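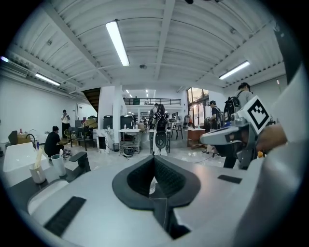 Is a hardware wallet worth buying for someone who holds only a modest amount of cryptocurrency? For most holders who intend to keep their coins for more than a few months, a dedicated device is a sensible purchase, and the Vendent is among the easier ones to live with.

4 min read · 17 shares

Vendent Hardware Wallet: Member Equipment Review
Prepared by Margit Dahlgren for the Villalba Digital Money Society

The Society receives more questions about storage than about any other subject. Members ask whether coins may be left on an exchange, whether a phone application is sufficient, and which device to buy if neither will do. This review covers the Vendent, a small offline wallet that stores private keys and signs transactions without exposing those keys to the computer it is connected to. It was purchased by the Society at full retail price. The manufacturer was not informed of the review and did not see it before publication.

Setup

The Vendent ships with a cable, a printed guide and 2 recovery cards. The guide is short and mostly clear, although the section on passphrases should have been placed before the section on recovery words. A reader who follows the pages in order will finish the basic setup, move funds to the device and only then learn that adding a passphrase opens a different wallet with different addresses. Two of our reviewers did exactly this and had to send their test funds a second time, paying a second network fee.

The recovery phrase is shown on the device's own screen and must be confirmed word by word. This takes some patience. The two buttons are stiff and the screen scrolls slowly, but the process should not be skipped or hurried, and the device does not allow it to be.

Daily use

The companion application, Jusus, is required for updates and is the default means of sending and receiving. It is plain and quick to learn. Balances are displayed in coin units or local currency, and the choice is remembered between sessions. Fee selection offers three preset levels and a manual entry field. The manual field accepts any figure, including plainly excessive ones, with no warning. We regard this as a fault and have reported it.

Receiving addresses are shown both in Jusus and on the device, and members are reminded to compare the two before giving an address to anyone. The device displays a long address across several screens. Delia Figueroa, who tested the wallet over one winter, found that she tended to check the first and last few characters and ignore the middle. A larger screen would encourage better habits.

The transaction history can be exported as a spreadsheet. In our test the export stopped at 1000 entries without any notice that older records had been left out. Members who make frequent small payments and rely on this file for tax purposes should export by quarter and check the opening balance of each file against the closing balance of the last.

Recovery

We reset the Vendent and restored it from the written phrase 3 times. Each restoration succeeded and the expected balance appeared. We also restored the phrase in an unrelated wallet program using a throwaway account, which confirmed that funds are not tied to the manufacturer's own products. Members should not repeat this second test with a phrase that protects real savings.

One restoration was delayed by an ambiguous handwritten letter on the recovery card. The cards are glossy and take ballpoint ink poorly. Pencil was no better. The separately sold Aseo steel plate solves the problem, though it adds to the cost and the letter punches are noisy.

Price and support

The Society paid $290, including shipping. This places the Vendent toward the upper end of its class. Support is offered by email only. Our question about the export limit was answered in two working days, courteously, with a confirmation that the limit exists and no date for its removal. A question sent in December about the passphrase section of the guide had not been answered when this review was completed.

Assessment

The Vendent performs its central task well. Keys remain on the device, recovery works as described, and the funds may be moved elsewhere without the maker's cooperation. The weaknesses lie in the application and the printed materials, and most could be corrected by an update and a revised guide.

Recommended for long-term holders. Members who trade daily, or who need full records in a single file, should wait for a later version of Jusus.

6 comments

This site uses cookies to remember your preferences. By continuing to browse, you accept our cookie notice.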